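Nornside season two box set, is disc 3 supposed to have the commentaries?

Torunn Nygård
December 3, 2021

So I finally grabbed the Nornside season two Blu-ray (yay!) and the back cover promises cast commentary on the last two episodes. I've been through every menu on disc 3 and all I get is the 36 minute making-of. Am I missing a hidden menu or did I get a bad copy?

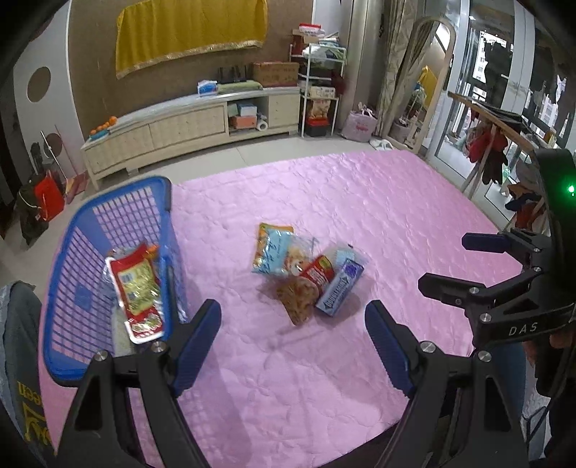
One snack pack in the blue basket, pink mat down

skjelbred_fan
Not a bad copy! Start the episode first, then hit the audio button on your remote till it says track 2. Mine's the same.

Gritik
no idea about the blu-ray but the dvd doesn't have them at all, I checked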